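Doma Wrestling Night – FAQ

When do doors open?
6 pm. First bell at 7. Please dont queue before 5, the shop next door complains.

Who's in the main event?
Linnea Blomqvist vs Njål Rustad, two falls out of three. Card can change, check the board at the door.

Is the video game tournament still on?
Yes – in the side room, before the show. 25 places, sign up at the desk. Bring your own controller if you're picky.

What do I wear for the fan battle royal?
Anything you can move in. Denim's fine. Belts and jewelry off before you get in the ring, no exceptions. 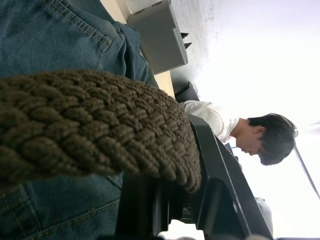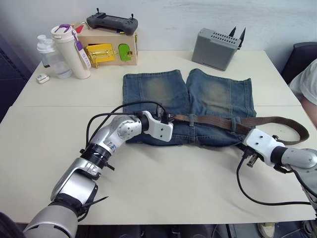

Blue denim and a belt.

Can I meet the wrestlers?
After the show, at the merch table. Valter Nygård signs until the line runs out, the others maybe 2 or 3 things each.

My ticket link goes to a 404 page?
Old link, sorry. Use the one in your newest email. Still broken – write to Aslak and give your order number.

Refunds?
Up to the night before. After that you can pass the ticket to a freind, no name change needed.

Parking?
Behind the Sandberg building. Free after 5.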